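Tor Browser says it's connected but every .onion address times out. Regular sites are fine

Posted in: Privacy & Networking
Asked by marrowfat_pete, Mar 10, 2022
Viewed 1,335 times

I'm taking an evening course at Pratton and we have to write a paper on how onion services work, what they're good for and what goes wrong with them. My half is "what goes wrong with them," and I'm becoming an expert without trying.

I installed Tor Browser on my laptop (Windows 10, nothing exotic). It connects. The little progress bar goes all the way across and I get the purple page. If I type in a normal address, a news site or whatever, it loads, slowly, the way you'd expect something to load after being bounced around three strangers' computers. But every .onion address I try sits there for a minute or two and then gives me an "Onionsite Not Found" page or just times out.

What I've tried so far:

Restarting the browser. Restarting the laptop. Reinstalling the browser, twice, the second time out of spite. Turning off the antivirus (back on now, please don't write in). Using my phone's hotspot in place of the home router, same result.

The addresses come from a list in the course handout, which my partner in the project typed up from a library book. He says he checked them. He also says the paper is nearly done, so weigh that accordingly.

Is my internet provider blocking these somehow? It's Bruncombe, if that matters. They block plenty of things, including my attempts to cancel.

yousafzai_net

Your provider can't pick out .onion sites and block only those. From the outside, all your Tor traffic looks like one encrypted stream to your first relay. Bruncombe could try to block Tor altogether, but then your regular sites wouldn't load through it either, and you say they do. So you can cross them off, much as I'd enjoy blaming them.

Look at the length of the addresses on your handout. If the part before ".onion" is 16 characters, it's an old version 2 address, and those are dead. Support for them was taken out of Tor Browser in the fall of last year. The current kind, version 3, has 56 characters before the dot and looks like a cat slept on the keyboard. A book in a library is very likely to be full of the short ones. Your partner may have checked them against the book and copied every letter perfectly, and they still won't open.

To test this, don't type anything. Plenty of sites that run an onion version tell the browser so, and you'll get a purple ".onion available" button in the address bar when you visit the ordinary address. The Tor Project's own site does it. Click that. If it opens, your setup is fine and the handout is the problem.

If it doesn't open, check your computer's clock — the date, the time and the time zone. Onion services are fussier about the clock than regular browsing is, and a laptop that's a few hours out can behave exactly as you describe.

For the paper, you might mention why the long ones are long: the address contains the service's whole public key, so your browser can confirm it has reached the right place without asking anybody. It's also why you should never type one by hand. I did it once, in January, and I'm not going to say how many tries it took.

didex

just use a vpn. had the same thing and a vpn fixed it

marrowfat_pete

Sixteen characters, all of them. I counted the first one and then just held the ruler up to the others. The purple button worked on the first try, so the browser was fine the entire time and I owe it two reinstalls' worth of apology. Clock was right too. Didex, thanks, but I think I'll leave it there.

My partner has been told. He asked whether we could say the sites were down for research purposes.

Kwesi Ayaaba

Seconding yousafzai_net, and please don't put a VPN on top of this to fix it. It wouldn't revive a retired address, and it adds one more company that knows you're using Tor. There are situations where people combine the two, but homework isn't one.

One more for the "what goes wrong" half, since it's solved anyway. Even with a good version 3 address, the service itself may simply be switched off. A lot of them run on one machine in someone's closet. When the page fails, click through to the error code: F0 means the address's descriptor couldn't be found, which usually means offline, and F1 onward get more specific. The error page explains each one in a line. Quote a couple of those and you've got your 700 words.

Related in Privacy & Networking: How do I tell a bridge from a relay?

Elsewhere on the site this week

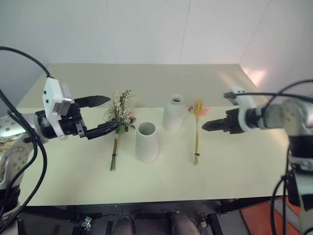

Dried flowers and two white vases. From the Home & Hobbies board.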